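Zurkgate Shelf Hardware Notes

Load and fixing data for narrow wall shelves, collected at the Tenwood workshop and kept as plain CSV. Version 5.

What is in the folder

shelves.csv – one row per shelf tested, 124 rows
fixings.csv – screws, plugs and brackets, keyed by fixing_id
walls.csv – wall type, age if known, surface finish
notes.txt – remarks that did not fit a column

Columns in shelves.csv

shelf_id: text, never reused
depth_mm: front to back, measured at the middle
wood: species as given by the supplier, blank if not given
fixing_id: matches fixings.csv
load_kg: last load held before the front edge dropped 2 mm
wall_id: matches walls.csv

Loads were added with sandbags at the center of the shelf and left for 300 seconds each. Sag was read with a dial gauge at the front edge. We did not test to failure after the first batch, so load_kg is not a breaking load and should not be used as one.

Most of the boards came from Hermans. The Plarard brackets appear only from version 2 on. Rows from before that use plain steel angles, and the bracket column in fixings.csv says "angle" for all of them.

Known problems

Wall moisture was not recorded. Plaster walls are lumped together whether or not there is lath behind them. A few of the early rows have depth_mm rounded to the nearest 5. The wood column mixes "pine" and "Pine" – lower-case it before grouping.

Floating shelves on hidden rods are listed with the bracketed ones. Filter on fixing_type if you need them apart. The rods were all set in filler, and the cure time is in notes.txt where we remembered to write it down.

Loading

Files are UTF-8, comma separated, with a header row. Decimals use a point. Missing values are empty, never zero. 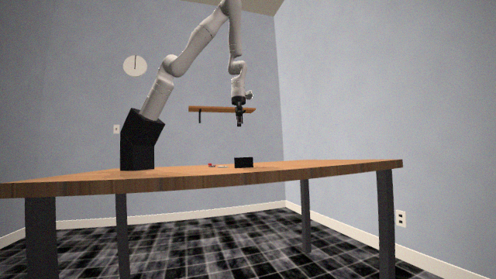
Koen Maes wrote in November that the plasterboard rows looked too good to him, and asked if the screws had gone into studs. He would leave those rows out of any average until that was settled.

The stud column was added to walls.csv after that. It is filled in for the later walls only. For the others, treat it as unknown.

Corrections go to Kwok-wai Hsiao. Please give the shelf_id and the old value along with the new one.

Free to use and share, with credit to the Tenwood workshop.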